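**Braltia opens sign-up for fall paper folding classes**

Mon 9 June - Braltia, the community arts center on Fragkou Street, has opened sign-up for its fall paper folding classes. The classes start in October and run for ten weeks in the upstairs studio.

There are 118 places across the beginner and intermediate groups. The fee is $200 for the full term, and paper is included. Residents who hold a Kidasstead library card can apply for a reduced rate at the front desk.

"Last year the beginner group filled up before the end of summer," said Chrysanthi Petridis, program manager at Braltia. "We have added a second evening so that people who work days can come too."
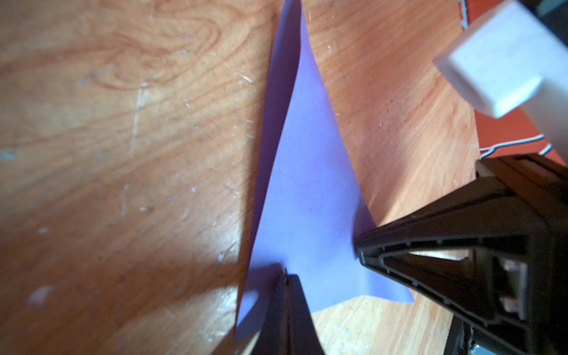
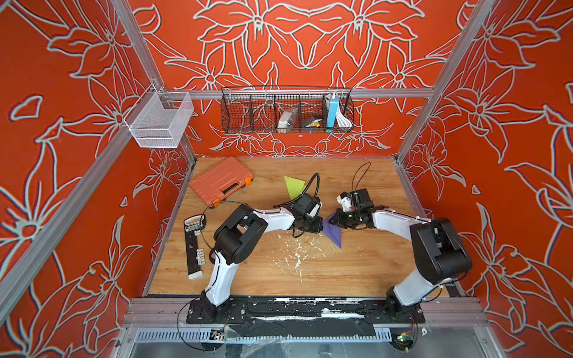
*Folded paper on a wooden tabletop.*

Rezaul Mondal will teach the beginner group, which covers basic folds, boxes and simple animals. Rigoberto Lozano will lead the intermediate group, where students work on modular pieces made from many sheets. Both teachers were at the center last term.

Paper supplier Herico has donated 3899 sheets in mixed colors for the term. Any sheets left over will go to the Saturday children's hour, which stays free.

Sign-up forms are at the front desk and must be returned in person. Students under 16 need a parent's signature. The studio is reached by elevator from the side entrance - the main stairs are closed for repairs through the summer.

Press contact: Iraklis Raptis, Braltia front office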